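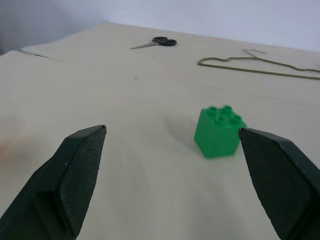

Chapter 6
What a Crime Report Leaves Out

On a Monday morning in July, readers in the town of Borkimside learned that "two men were charged after a string of thefts" from parked cars. The story ran to five sentences. Every one of them came from a police press release, and two were copied word for word.

Was the story false? Probably not. Men were charged, and cars had been broken into. But look at what a reader was asked to take on trust. The word "string" made the thefts sound connected, though the release gave no evidence that they were. "After" placed the charges next to the crimes and let the reader supply the link. The word "allegedly" turned up once, near the end, where few people would reach it.

Nadine Kanaan, then a court reporter in nearby Kondale, went to the hearing and found that one of the men was charged only with having a stolen phone. His name had already been printed. When the charge was dropped, no paper in the county ran a line about it.

Be wary of the claim that short crime stories are harmless because they stick to facts. Someone picked those facts, and that someone usually made the arrest. Be just as wary of the opposite claim, that police statements are worthless. Many hold up well when checked. The trouble is how seldom anyone checks.

Before you read on, find a crime story from your own area and underline each statement that has a named source. Then answer the following.

1. Who is speaking in the first sentence?

2. Which statements could you confirm from a court record?

6.1 Arrest, Charge, Conviction

These three words are often used as if they meant the same thing. An arrest means that police have taken a person into custody.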